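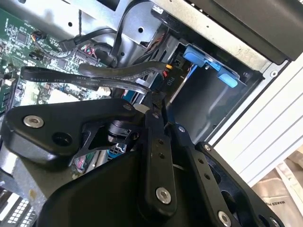
Ritu Kaushik wants to know, before she downloads anything, whether a SATA cable that looks fine can be bad. Yes! It can, and a good share of what's in these files comes down to exactly that, so let me get to it.

Wolthorpe Desktop Notes
README, last touched in March

What's in the folder

I keep notes on the inside of old desktop towers: which cable goes where, how the drive comes out, what I had to move to reach it. They started as scribbles on masking tape stuck to the side panels (still my favorite system, to be fair) and grew into 83 entries in a plain text table. Each entry covers one sitting with one machine. If I opened the same tower again a month later, it got a new entry.

cables.txt is the main table, one row per sitting
drives.txt has the caddy and bracket notes
words.txt is my list of what I call things, and you'll want it open next to the other two
old/ is the Climitari folder, which I haven't merged yet and might never

The columns in cables.txt are machine nickname, cable type, cable color, from, to, what was in the way, what I did, and a comment. The comment column is where all the good stuff is. It is also where I ramble, sorry.

About cable color

Please don't read meaning into it. I log the color because it helps me find the same cable again when I'm squinting into a case, and it's no guide to what the cable does or how fast it is. Blue, black, red, whatever was in the drawer. Same goes for length. I only write "short," "okay" or "too long," and "too long" means I had to fold it up somewhere.
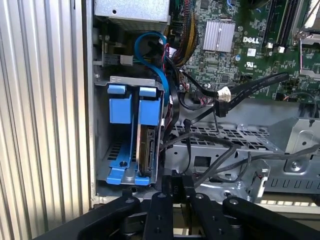
What does matter to me is the order you unplug things in. My habit is power cord out of the wall first, then a wait, then the data cable off the drive, then the drive's power plug, and only after that do I touch the caddy. Do it in some other order and you end up holding a drive in one hand with a cable still on it, trying to find a latch with your thumb. Ask me how I know.

If the plug has a little metal clip, squeeze the clip before pulling. If it hasn't, pull straight back on the plug and leave the cable part alone. I broke the plastic tongue off a drive connector by rocking it sideways (entry 7, nickname Laaksonen) and I'm still annoyed. The comment on that row is long.

Drive caddies

Plastic caddies with squeeze tabs get their own file because they eat so much time the first time you meet one. In drives.txt I write down where the tabs are, which way the caddy wants to travel, and whether a loop of cable has to be pushed aside first. It nearly always does. I also note whether you can see the drive's connectors with the caddy seated or have to work by feel.
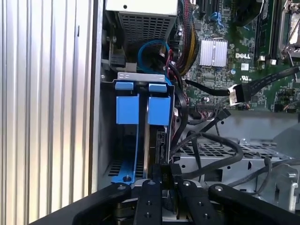 Case open, power supply at the top, blue drive caddy below it.

"Top" and "bottom" are a mess in these notes, so check words.txt. I work with the tower lying on its side, and for the first batch of rows "top" meant whatever was farthest from my belly. Later I switched to "toward the power supply" and "away from the power supply," which reads clumsy but survives turning the case around. I fixed the early rows where I could. A few still have a question mark, and those are real question marks – I don't remember.

Things I left out

No laptops. No all-in-ones. No boot times or speed numbers, as I never measured any. I dropped the rows where I'd only opened the case to look for dust, and the ones from the Dircombe garage sale pile where I couldn't tell one gray tower from the next by the end of the afternoon.

Serial numbers are gone too. If you find one I missed, tell me and I'll take it out.

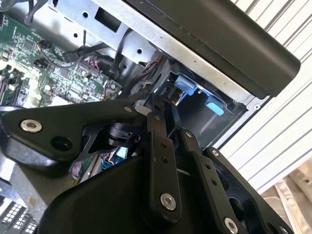

Could you add a column for the thin wires to the front panel? Those are the ones I always put back wrong, and the drive cables I can manage on my own.

I can, and I've begun! The column is called "small wires" and it's mostly blank so far. My advice in the meantime is to draw the header on paper before you pull anything, wire colors included, and to tuck the drawing inside the case when you close it up. The masking tape works for this as well.

Using the files

Take them, change them, print them out and get thermal paste on them. Tabs between columns, one header row, nothing fancy. Corrections are very welcome, especially to drives.txt, and if you send a new row please fill in "what was in the way" even if the answer is "nothing."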